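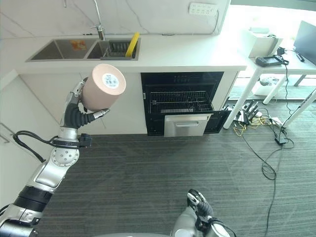
Wunia: galería del trabajo de software en la cocina de pruebas

Esta página reúne notas breves sobre el software de control y percepción que desarrollamos en Wunia para un robot de dos brazos. El trabajo se hace en una cocina montada a escala real, con fregadero doble, horno empotrado y una mesa para los equipos. Las entradas están agrupadas por módulo y se actualizan cuando cambia algo que afecta a los demás.

Percepción

Los objetos de prueba llevan una etiqueta con un código cuadrado pequeño. El módulo de percepción, Cisex, busca primero el código y después ajusta un modelo geométrico sencillo: cilindro, caja o plano. Si el código queda de lado respecto a la cámara, se trabaja solo con la forma y la orientación alrededor del eje se marca como desconocida.

El conjunto de validación tiene 2.634 imágenes etiquetadas a mano. Las superficies metálicas del fregadero siguen dando la mayor parte de los errores de profundidad. En septiembre añadimos un filtro que descarta los puntos con reflejo directo antes de segmentar. Con la luz de la ventana de frente hay que bajar la exposición, y ese ajuste todavía es manual.

Agarre

La fuerza de cierre se regula con la corriente de los motores de la pinza. En objetos cilíndricos el planificador propone varios agarres laterales y se queda con el que deja la etiqueta a la vista de la cámara de la cabeza. Así el objeto se puede seguir durante el transporte sin volver a detectarlo desde cero.

El umbral de deslizamiento se guarda por objeto en el archivo de configuración. Los valores por defecto sirven para plástico rígido. Con cartón fino conviene revisarlos antes de lanzar una serie larga.

Planificación de trayectorias

Mạch es el planificador de los dos brazos. Calcula las trayectorias juntas, aunque uno de los brazos esté en espera, y reserva un volumen para cada uno. El tiempo máximo de cálculo es de 800 milisegundos. Si se agota, el brazo mantiene la última postura segura y el fallo queda anotado en el registro.

La puerta del horno y el grifo están en el mapa de colisiones como piezas independientes. La puerta tiene 2 estados, abierta y cerrada, y no se admiten posiciones intermedias. El cable que corre por fuera del brazo se representa con una envolvente ancha, lo que elimina algunas posturas válidas cerca del mueble bajo.

Control y registro

El lazo de control de alto nivel publica consignas a 55 Hz. Los datos de articulaciones, pinzas y cámara se guardan con la misma marca de tiempo. Nallska, la herramienta de revisión, permite avanzar paso a paso y comparar la postura pedida con la medida.

Lộc Quan mantiene el exportador y ha separado los registros por tarea, de modo que una sesión interrumpida ya no invalida las anteriores. Los archivos del formato antiguo se pueden abrir, pero sin las corrientes de la pinza.

Pendiente

Queda por integrar la calibración automática entre la cabeza y los brazos, que ahora se lanza desde un script aparte. También falta documentar los códigos de error de Mạch. La siguiente entrada de la galería será sobre la colocación de objetos en el escurreplatos.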